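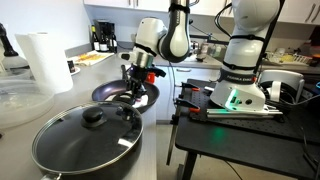

Roboterarm mit Greifer an der Pfanne, Versuchsküche des Projekts Pindo

Häufige Fragen zum Lernverfahren Grirnamel
Stand: Juli 2022

Was wird untersucht?
Das Projekt prüft, ob ein Greifverfahren aus wenigen Vorführungen auf veränderte Anordnungen übertragbar ist - ohne erneutes Training. Der Datensatz umfasst 2.190 Vorführungen in 12 Aufgaben.

Wie wird ausgewertet?
Je Verfahren werden 300 Versuche durchgeführt. Als Vergleich dient Fliltotico. Abbrüche durch die Aufsicht gelten als Fehlversuch.

Welche Gegenstände kommen vor?
Verwendet wird handelsüblicher Hausrat, darunter Topf, Pfanne, Becher und Geschirrtücher. 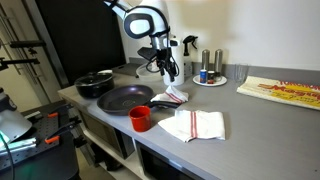 Sind die Daten zugänglich?
Die Freigabe ist für Oktober vorgesehen. Anträge nimmt die Geschäftsstelle Mancuso schriftlich entgegen.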